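Desk tidying still a slow job for machines, Flatusside trial finds

A machine can put a pen away. Whether it can clear a whole desk at the end of the day is a different matter, according to results released Friday by the Flatusside workshop in Grarkthorpe.

The group spent most of December on small chores that people do without much thought: putting a pen back, folding a cloth, wiping down a counter, restocking a low shelf. Each chore was shown by hand first, then handed over to a robot arm running on its own.

The pen was the best of the lot. With the organizer left in the same spot, the arm put it away in 82 percent of tries. When the organizer was turned or moved to another part of the desk, the figure dropped to 51 percent. Folding a cloth came in at 34 percent, and the group counted any fold that a shopper would accept on a store shelf.

"People ask me when they can buy one for the house," said Marloes Hermans, who runs the trials. "I tell them to keep their dish towels where they are. It can do one thing well if you leave the room alone, and a house doesn't stay the same from breakfast to lunch."

Speed is the other trouble. The arm was given 60 seconds for each pen, and it often used most of that. A person does the same job in the time it takes to stand up.

Mesh and clear plastic caused more missed attempts than solid trays did, Hermans said. The system had a hard time judging where a thin wall began, and it would sometimes press a pen against the rim until the attempt was stopped. Soft items were worse — a cloth never lands the same way twice.

Shops may see some use sooner than homes. Tangen, a stationery store on the main street, has agreed to let the group try shelf work there after closing. The job will be limited to boxed goods on one shelf, with a member of staff present the whole time. The store has not changed its staffing, and its manager told the group that the evening shift would still do the real restocking.

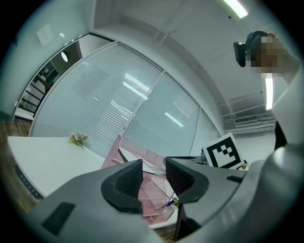
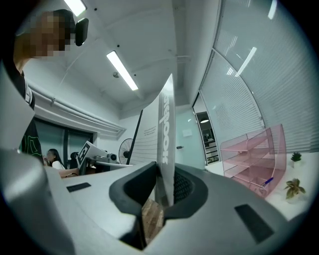 Flerketgate Department of Household and Shop Automation

Both views take in a pink desk organizer with a blue pen in it, with white blinds behind. Pens and organizers will stay in the next round of work, and the group plans to add mugs and loose paper clips.

Hermans expects the pen score to rise once more hand-shown tries with a moved organizer have been added. She was less sure about the cloth — the group may drop it until spring and come back with a different kind of fingertip.

The shelf work at Tangen starts next month.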